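Weekend Play Leader, Skiltenby Family Center

Part-time, Saturday mornings, starting in August

We are looking for a friendly, patient person to join us at the Skiltenby Family Center, where families from Lolthorpe and the streets nearby have been dropping in for longer than some of our parents have been parents. If you like the company of small children and don't mind a bit of noise before lunch – and there is quite a bit of noise – we would love to hear from you.

You would look after the under-fives room from setting up until the last coat is found. That means putting out the toys, reading a story or two, sitting on the floor a good deal, and having a kind word for any mom, dad or grandparent who looks as if they need one. We usually have almost 30 children through the door, and there are always 2 other adults in the room with you.

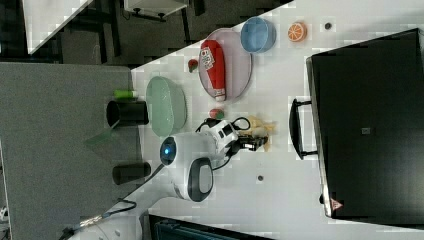 Pretend food on the play table, with the banana, the orange slice and the pink plate.

You don't need a teaching certificate. Some time spent with young children, paid or not, matters more to us, and so does turning up when you say you will. A second language is very welcome. We will pay for your first aid course and your background check, and you'll spend your first few sessions alongside one of our regular leaders.

The post is for 12 months to begin with, and we very much hope to keep you after that.

To apply, write us a letter telling us a little about yourself and a game you loved as a child. Send it to Olanrewaju Tijani, Skiltenby Family Center, 1639 Okeke Street, or bring it by in person and stay for coffee.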